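Reading order of the Kaline books

Asked by Venar232 in Children's and Middle Grade Books

My daughter is ten and she finished the first Kaline book in 3 days. Now I see that there is a short book, "The Lamp at Wevau", which comes before it in time but was printed later. Should she read it now, or wait until the end? Please no spoilers about the brother.

Joo
Printed order. Always printed order.

marta_reads
I would also wait, but only until after book two. The short book is 200 pages with big letters, so it goes fast. It tells you early who sends the letters, and in book two this is the best surprise. My son read it first and he was a little angry with me. One more thing - the library edition has no map, and in the Wevau chapters you want the map.
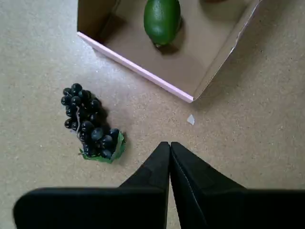

Dae-han Cho
Member, over 1000 replies
Posted Thursday

I have a different opinion. I read the short book first, in translation, and I liked book two very much anyway. When you know who writes the letters, you worry more for the girl. But if your daughter loves surprises, listen to marta_reads. For the brother there is no danger, he is not in the short book.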